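Warkell Refill Counter: Frequently Asked Questions

Last revised 2023-02-14

What is the refill counter?
The refill counter dispenses liquid and cream personal care products by weight. It is located inside the Gimolbridge store, past the checkout lanes. Stock is supplied in bulk by Gagnon and decanted on site into the dispensing tanks.

Which products can be refilled?
Shampoo, conditioner, body wash, hand soap, unscented lotion and facial cleanser. Products containing sunscreen, acne medication or other active drug ingredients are not refilled. They are sold in sealed factory packaging only.

Which containers are accepted?
Glass, aluminum, and plastic marked with recycling code 1, 2 or 5. The opening must be wide enough to take the dispensing nozzle. Containers that previously held food, fuel, paint or household cleaners are refused, even when washed. The largest container the scale platform will hold is 32 fluid ounces.

Does the container need to be clean?
Yes. Wash it with hot water and dish soap, rinse, and let it air dry upside down with the cap off. Water left in the bottom dilutes the preservative and shortens the life of the product. Staff check every container before it is filled and may turn one away.

How is the price calculated?
The empty container is weighed first and a tare label is printed. After filling, the container is weighed again and the tare is subtracted. The price per ounce is posted on each tank. Tare labels can be reused on later visits provided the cap has not been changed.

How long does a refilled product last?
Use lotion and cleanser within six months of filling. Shampoo, conditioner and soap keep for a year. The label shows the fill date and the batch number – leave it on the container until the product is used up. Discard anything that has separated, changed color or developed an odor.

Can two products be mixed in one container?
No. Each formula is preserved separately, and mixing can make the preservative less effective. The same applies to topping up an old batch with a new one.

Where can I find the ingredient list?
A printed list is attached to each tank, and a copy is given with the first fill. Fragrance allergens are listed by name. If a supplier changes a formula, the new list is posted before the tank is refilled.

Are sample packets available?
Yes, for lotion, conditioner and facial cleanser. The limit is 2 packets per customer per visit. Packets are single use and should not be kept once opened.

Can empty tubes and pumps be returned?
Squeeze tubes, pumps and flip caps go in the Asico return bin next to the counter. Rinsing is not required, but tubes should be pressed flat. Most curbside programs do not take these items. The bin collected 2,390 tubes in its first year, and the collection was extended to pumps the following May.

What if a product irritates my skin?
Stop using it and rinse the area with cool water. Contact a doctor if the reaction spreads or does not clear up. Bring the container back with its label attached so the batch can be checked. Unused product is refunded by weight.

Who do I contact about a batch problem?
Write to Freya Marsden, product safety, at the store address. Include the batch number and the fill date – a report without a batch number cannot be traced to a tank.
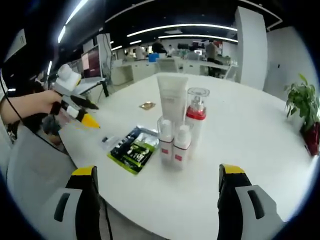
Reports are answered in writing within two weeks. If a batch is withdrawn, its number is posted at the counter and remains there for six months.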